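Kornow Robotics Club / Guides / Hand-held grippers / Recording a cable task with two grippers

Recording a cable task with two grippers

Level: second-term members. You should have finished the single-gripper guide and have a working login for the club storage.
Time needed: one evening, including upload.

This guide covers the two-handed cable task used in the Kinberg student project. One gripper holds the small appliance, the other handles the cable. The aim is a set of clean recordings that can be used to train the arm controller in August. Flexible objects are harder to record than blocks or cups, and most of the rejected recordings from last term came from poor preparation of the table.

What you need

Two hand-held grippers, left and right, with charged batteries
Marker fitted to each gripper
A small appliance with a captive cable
A power strip
A laptop with Skusent installed
A cloth for the finger pads

Step 1. Check the grippers

Close each gripper fully and look at the finger pads from the front. The tips must meet along their whole length. If one tip sits proud of the other, loosen the two screws at the root of the finger, press the jaws shut and tighten again.

Wipe the pads. Dust on the lining lets a thin cable slip when it is pulled sideways, and the slip is difficult to see in playback.

Check that the marker is flat and firmly attached. A marker with a lifted corner still gets detected, but the angle it reports will wander. Replace it if there is any doubt. Do not put tape over the printed face, as glare from the tape causes dropouts.

Step 2. Prepare the table

Use a table that stands clear of the walls so that you can approach it from more than one side. Remove anything that is not part of the task. Lay the power strip flat with its sockets facing up. The strip must stay unpowered for the whole session; leave its own plug out of the wall.

Put the appliance on its side and let the cable fall where it likes. Do not coil it neatly. The controller has to cope with loose loops, and a tidy coil at the start of every recording teaches it very little.
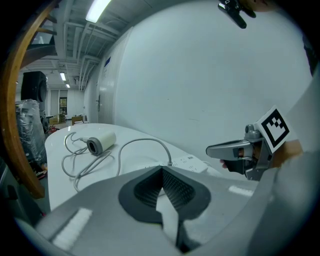 Vary the starting position between recordings. Move the appliance, turn it, or swap the side on which the power strip lies. Keep the changes modest, within easy reach of both hands, and write the layout letter from the club sheet into the log before you start.

Step 3. Calibrate

Open Skusent and choose New session, then Two grippers. Hold each gripper in turn in front of the other one's camera with the marker facing the lens. Turn it slowly until the progress bar fills. If the bar stops short, the marker is usually too far away or in shadow.

Open and close each gripper 3 times when prompted. The software stores the widest and narrowest opening it sees, so squeeze right to the stop. Calibration must be repeated if a gripper is dropped or a marker is replaced.

Step 4. Record

Start each recording with both grippers open and still for 2 seconds. Then:

Take hold of the appliance with the left gripper.
Pick up the cable near the plug with the right gripper.
Bring the plug over the strip and lower it into a free socket.
Release both grippers and draw back.
Hold still for 2 seconds and stop the recording.

Work at a steady pace. Fast wrist turns blur the view and the tracking is lost. Keep your fingers behind the jaws and do not nudge the cable with a free finger, even if it snags. If it snags badly, stop, mark the recording as failed and begin again. Failed recordings are kept in a separate folder and should not be deleted.

A session is 14 accepted recordings. Two people may share one session, but each must calibrate under their own login.

Step 5. Check and upload

Play back the first and last recordings before you pack up. Look for gaps in the tracking trace, shown in red under the picture. A short gap while the jaws are still is acceptable. A gap while the plug is being lowered is not.

Rename the session folder using the layout letter and your login, then copy it to the Kinberg share. The upload tool refuses any file with more than 3000 frames, which normally means that someone forgot to press stop. Trim the end in Skusent and try again.

Common faults

Gripper width reads zero throughout: calibration was skipped, or the stop was not reached.
Left and right are swapped: the grippers were switched on in the wrong order. Left goes first.
Trace jumps at the start: the grippers were moving when recording began.
Cable slips out of the pads: clean the lining, then check the tips as in Step 1.

Related guides: Single gripper basics / Replacing finger pads / Šindelář test rig: booking and rules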